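Speaker notes: Narrow fingers or wide pad? Gripper trials on folded cloth
Danstead bench group, June workshop
Slot: 13 minutes plus questions

OPENING (title up, no animation)

Say what the talk covers. Two fingertip shapes, one bimanual station, one family of tasks: terry towels, folded and refolded on a wooden top. Say what it leaves out. No suction, no needle grippers, no garments with seams or zippers. People from the Trutthorpe side will ask about shirts. Shirts are a separate study and the data are not ready.

Definitions, quickly. "Narrow" is the slim parallel finger. "Wide" is the rounded pad that goes over the same jaw. Both run on the same arm model with the same controller settings unless a slide says otherwise.

WHY TWO SHAPES

We began with matched fingers on both arms. Narrow on both sides picked up edges well and pressed badly: the tip contacts the cloth along a short line, and the layers on either side spring back. Wide on both sides pressed well and missed edges, especially on a low roll where the pad touches the table before it closes. The mixed setup was meant as a stopgap. We kept it for the rest of the trials.

Point at the slide here. Left gripper has the edge of the blue towel, corner lifted and curling against the fingers. Right gripper is down on the middle, pad flat on the fold. Yellow cloth to the right is the second material. Leave the slide up for the next section. 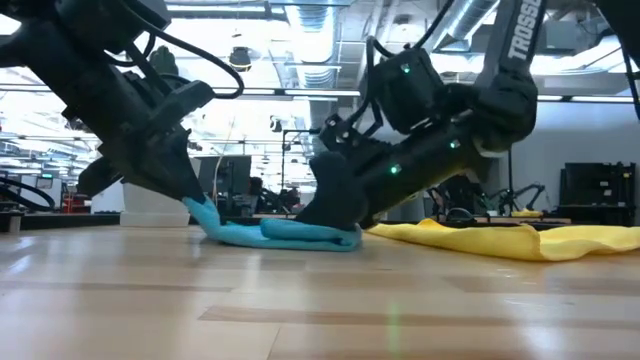 TRIAL PROTOCOL

45 folds per configuration. Operator teleoperates, the Kedura logger records joint positions and jaw opening, and a fold is scored from the overhead view after both grippers have cleared. Scoring is pass or fail. We tried a graded score and dropped it when the raters could not agree on the middle grades.

The press is commanded by position, with no force sensing at the fingertip. Say this clearly. The pad goes down to a height above the table and stops. If the stack is thicker than expected, motor current rises, and we cap it. That cap is the one controller setting that differs between the arms.

Towels were swapped after every 2 folds. Terry holds a crease, and a creased towel is easier to fold the second time.

RESULTS (next two slides)

Edge pickup: narrow is better, clearly. Most failures with the wide pad were double picks, two layers where one was wanted.

Press and hold: wide is better. With narrow fingers the held layer slid when the other arm pulled. Slower pulls helped a little and cost too much cycle time.

Mixed: close to the better of the two on each subtask. The price is handedness. A fold that needs the right arm to pick an edge has to be mirrored or the towel turned, and the turn adds a regrasp.

CABLES AND LATENCY (cut this if late)

Wrist cable routing changed the results more than expected. A tight loop pulls on the wrist near full reach and shifts the tip. Reroute first, then calibrate. The Kwok controller build gave smoother jaw closing at the default rate of 200 Hz; we have not tested it at other rates.

LIMITS

One station, one tabletop, few operators. Glossy wood is slippery, and cloth slides on it in a way it would not on a mat. Do not quote the mixed result for other surfaces.

QUESTIONS TO EXPECT

Pad wear: visible after the full set, not measured.
Autonomous policy: trained on the mixed data only, evaluation still running.
Drawings for the pad: on the shared drive, under Danstead, revision C.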